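Shared laundry room reopens at Weston House with new washers and dryers 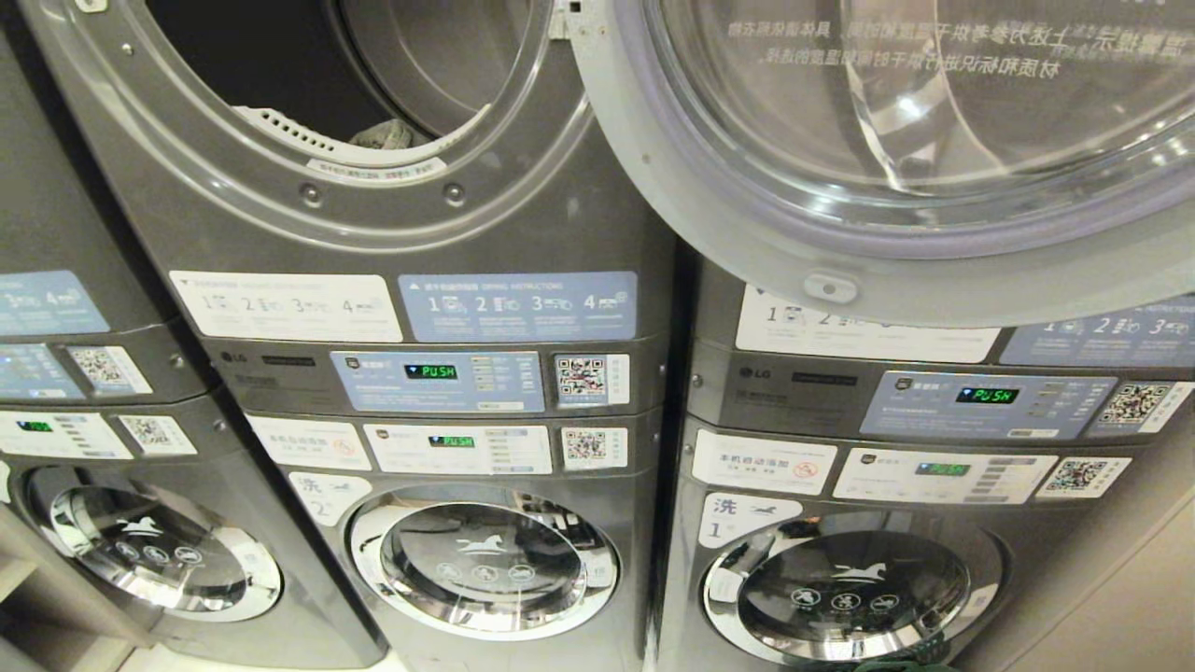
Stacked washers and dryers in the laundry room at Weston House. Drying instructions are posted in Chinese and English.

Residents of Weston House have their laundry room back. The ground-floor room reopened on Tue 5 April after being closed for rewiring and new drains, and the old machines have been replaced with stacked LG units, each with a dryer above and a front-loading washer below.

The building has 200 flats, most of them let to students and to families on short contracts, and few have space for a washing machine of their own. While the room was shut, residents were sent to the laundry at Kemalow Court, a walk of 9 minutes each way.

"People were wheeling suitcases of wet towels up the hill," said Imogen Inskip, who manages Weston House for the letting firm Nikolaidis. "We had hoped to be open again before the new year. The drains were in a worse state than the survey had suggested and everything else had to wait for them."

Work began in October. The contractor, Studitz, took up the floor along the back wall and moved the waste pipes before the electrical work could start. The door to the courtyard has also been widened so that residents with pushchairs and trolleys can get through without using the main lobby.

Payment is now by phone. The coin boxes, which were broken into twice last year, have not been put back. Residents who do not use a smartphone can ask for a prepaid card at the front desk during office hours. A wash and a dry are charged separately, and any credit left on the old laundry cards will be moved across on request until the end of the month.

Each machine has its instructions on a sticker, and the dryers carry a second, light blue one for drying. A notice in Chinese on the dryer door asks users to choose the drying temperature according to the fabric and the care label.

Inskip said shrunken jumpers had been the most common complaint about the old dryers, followed by clothes left behind in the drum. Anything found in a machine at closing time will be put on the shelf by the door and kept for a week. Residents are also asked to clear the lint filter after each load and to put it back before the next person starts a cycle.

The room is open daily from early morning until late evening, with the last wash to be started an hour before closing. Duvets and rugs should still be taken to Kemalow Court, where there are larger machines. Dyeing clothes in the washers is not allowed.

Nikolaidis said there were no plans to bring in a booking system, although a petition for one was handed in over the winter. The firm will look at the matter again once the room has been in use for a full term - residents who want to comment can do so at the front desk or by email.

Faults should be reported to the laundry line on extension 671, giving the position of the machine and the flat number. Refunds for failed cycles are made to the card or phone account used.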